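# Predicting the Phelan Township Supervisor Race: Project Report

Submitted by Liam Mulcahy
Thursday, September 12, 2024

## 1. Purpose of the Project

This report examines how local news coverage treated the re-election chances of an incumbent supervisor in Phelan Township, and whether the forecasts printed before the vote matched the result. The project was completed for the course in Local Government and the Press. It compares published predictions with the certified count in each precinct and considers why the two differed.

The incumbent had held office for two terms and was widely expected to lose. Her opponent, a former school board member, had the support of most business owners in the Nellow district and had spent more on mailings. Coverage in the final month described the race as nearly settled.

## 2. Sources and Method

Two local outlets were studied: the *Skomach Courier*, a weekly newspaper, and the *Ninik Valley Report*, a website updated daily. All articles mentioning either candidate were read, and 70 were kept for analysis. An article was kept if it made a statement, direct or implied, about who was likely to win. Letters to the editor were left out, as were paid notices.

Each article was placed in one of three groups: favoring the incumbent, favoring the challenger, or undecided. Articles that quoted supporters of both sides without comment were treated as undecided. A second student read 20 of the articles separately, and differences in grouping were settled by discussion. In most cases these differences involved headlines that were stronger than the text beneath them.

Precinct results were taken from the township clerk's final statement. Earlier results for the same office were used for comparison – the precinct lines did not change between the two elections.

## 3. Findings

The incumbent won by 1,099 votes. She carried every precinct outside Nellow and lost Nellow itself by a smaller margin than either outlet had suggested. Turnout rose most in the rural precincts along the western side of the township, where neither outlet had sent a reporter during the campaign.

Coverage leaned clearly toward the challenger. The *Courier* relied on interviews held in the downtown area, and the same few business owners appeared in several articles. The *Ninik Valley Report* quoted a wider range of residents but repeated the *Courier's* view of the race in its own headlines. Both gave much attention to a dispute over road repair funds, which rural voters interviewed for this project ranked below the price of water service.
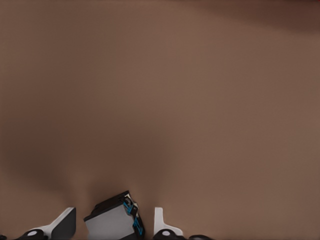
Precinct-level support in this election did not divide sharply along the border of the Nellow district. The challenger's strength was greatest near the downtown blocks and weakened gradually over the neighboring precincts. A map drawn with hard lines would give the wrong impression; the change is closer to the soft-edged shadow on the brown surface, deepest toward the left and tapering toward the center, with no crisp outline where it ends. The outlets wrote as though the downtown pattern continued across the whole township.

## 4. Limits of the Study

The project did not include radio coverage or social media. The interviews with rural voters were few and were arranged through personal contacts, so they should not be read as a sample of the township. It was also not possible to learn how editors chose their headlines, as the *Courier* declined to answer written questions on the subject.

## 5. Recommendations

Future student projects should record where each quoted resident lives, as this detail was missing from nearly half the articles and had to be traced by other means. Contact with the clerk's office should be made early in the term. Requests for older precinct statements must be submitted in writing, and the files from before the last redistricting are kept in a separate building.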